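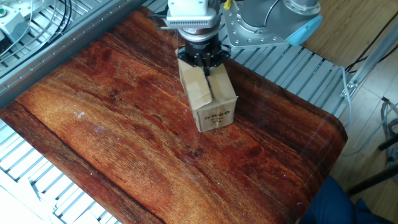

Small carton, bench 4. Top flaps pinched in, edges worn.

Packing Bench and Carton Check -- Grimbridge workshop
Checked by: Aroha Ruawai
Reviewed by: Esmaeil Sadeghi
Period: August, morning round

1. Carton condition
Result: Pass with comment
Edges on the small carton are slightly worn and dented. Fine for use inside the building. Do not send it out to a customer. Flaps are creased, so replace the carton if they no longer lie flat when closed.

2. Carton markings
Result: Pass
Printed symbols are on the front face. Keep that face toward the operator when the carton is stored.

3. Work surface
Result: Pass with comment
Scuff marks and a whitish smudge on the left part of the wood-grain surface. Wipe down with the Sturulo cleaner and a soft cloth. No scouring pads -- they dull the finish and the scratches hold dust. If the smudge stays after cleaning, note it on the bench card and leave it.

4. Mat edges
Result: Action needed
Corners curl up slightly. The near left one is the worst. A sleeve or a carton can catch on it. Turn the mat over and weight it overnight, then check again. If it still lifts, order a new one from Fikis under bench stock, line 38.

5. Lighting and glare
Result: Action needed
The overhead lights leave bright streaks across the middle of the mat. Labels are harder to read with the glare behind them. Esmaeil to ask Ahmadpour about a matte mat in the same size.

6. Open carton, contents and label
Result: Pass with comment
Two wooden blocks inside with a small gap between them. Add paper fill before closing if the carton is going any distance. Shipping label is on the front with the barcode facing out. Rear flap stands straight up, right flap leans out. Keep hands clear of the flaps when lifting.
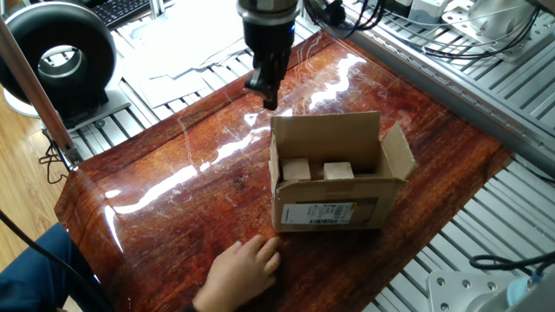 7. Cables and sleeves
Result: Pass with comment
Keep cables away from the front edge where people stand. Long sleeves pushed up or buttoned at the wrist.

8. Follow-up
Items 4 and 5 stay open until signed off. Send notes to Aroha, extension 155, before 2 p.m.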